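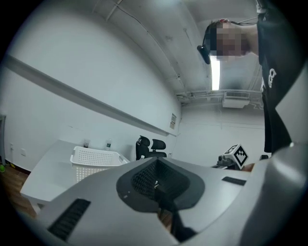 # Skurneven folding step stool

The Skurneven is a two-tread folding stool for people who live under ceilings that somebody else thought were a good idea. It gets you to the top cupboard, the curtain rail and the smoke alarm that has started chirping at bedtime. It will not get you onto the roof, so please don't put it on a table and try.

We have sold it from the Vatley shop since November, and it has come back less often than any stool we've stocked. Two returns were for colour. One had been run over.

## What you get

- One stool, assembled
- Four rubber feet, fitted
- Two spare feet in a paper bag, which you will put somewhere safe and never see again
- A leaflet in six languages, all of them stern

## Details

| | |
|---|---|
| Frame | Powder-coated steel |
| Treads | Beech, oiled |
| Folded thickness | 14 cm |
| Colours | Cream, bottle green, Romton blue |
| Guarantee | 2 years, frame and hinges |

Romton blue is a greyish green. We inherited the name from the old catalogue and have stopped arguing about it.

## Using it

Open it until the side bars click. If you haven't heard a click, it isn't open, whatever it looks like. Stand it on a hard floor or a thin carpet. Deep pile makes it wobble, and so does standing on one leg to reach the far end of a shelf. Get down and move the stool.

The upper tread is for feet. It will also take a mug of tea, though the oil finish marks if you leave one there all afternoon. A light sand and a wipe of oil will sort it out. We sell the oil, but any food-safe one from a kitchen shop will do.

## Will it fit beside the fridge?

This is what most people ring up to ask. Measure the gap. If it is wider than 14 cm at the skirting board, yes. Old houses are often narrower at the bottom than at the top, and a tape held at elbow height will tell you lies.

## How it compares

The Cocco is lighter and cheaper, and folds thinner. It has one tread and plastic feet, and suits anyone who only needs a small lift now and then. If you are painting a room, buy the Skurneven, or borrow a proper ladder from a neighbour who owes you one.

## Delivery and returns

Orders go out from Vatley in a flat box that fits through most porches and no letterboxes. You have 21 days to change your mind. Send it back clean, please, and with the leaflet if you can bear to part with it.

Spare feet, hinge pins and single treads are kept in stock. Quote the colour on the label underneath the lower tread, even if you disagree with it.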